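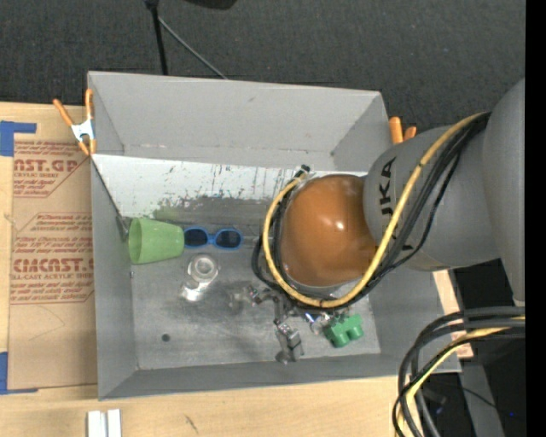
Moving the allotment society newsletter off paper: yes or no?

leonidas_x
Wed 28 March
Right, I've been putting the Clarnby newsletter together since October and I'm fed up with folding. We print 133 copies, and the bill from the print shop went up again this month. Half of them end up under seed trays, I've seen them! I'd like to go email only from the summer issue. What have other societies done?
Leonidas Xenos, plot 2

marrowmaid
Please don't. My dad is on the Stallby site and the newsletter is the only thing he reads all the way through, crossword included. He has an email address but I don't think he's opened it since I set it up for him.

tenbelowzero
We went email only two years ago and I can't say I miss the paper one. You can put in colour photos, you can fix the date of the seed swap when somebody gets it wrong (me, twice) and it goes out the same evening. Marrowmaid, could you not print one off for your dad?

marrowmaid
I could, and I would, but what about the ones who haven't got a daughter with a printer? You're just moving the cost on to whoever is soft enough to do it.

Pallon Pete
Bit harsh, that. Leonidas is the one doing the folding. At Pallon we ask on the renewal form, paper or email, and paper costs an extra 500 pence a year. Most people ticked email once there was a fiver in it.

leonidas_x
Oh I like that, Pete. Do you get grumbles?

Pallon Pete
A few the first year. One chap paid his in coppers.

beanpole_jan
I'd be cross to be charged for it, I'll be honest. Rent's gone up, water's gone up, and now a fiver to find out when the manure is coming? Pin a copy up in the shed and leave a little pile by the gate.

tenbelowzero
Piles by the gate get rained on, Jan. Ours turned to porridge.

beanpole_jan
Then put a lid on it!

leonidas_x
I'll put Pete's tick box to the next meeting and see who shouts. Does anyone know if a crossword will work in an email or does it have to be an attachment?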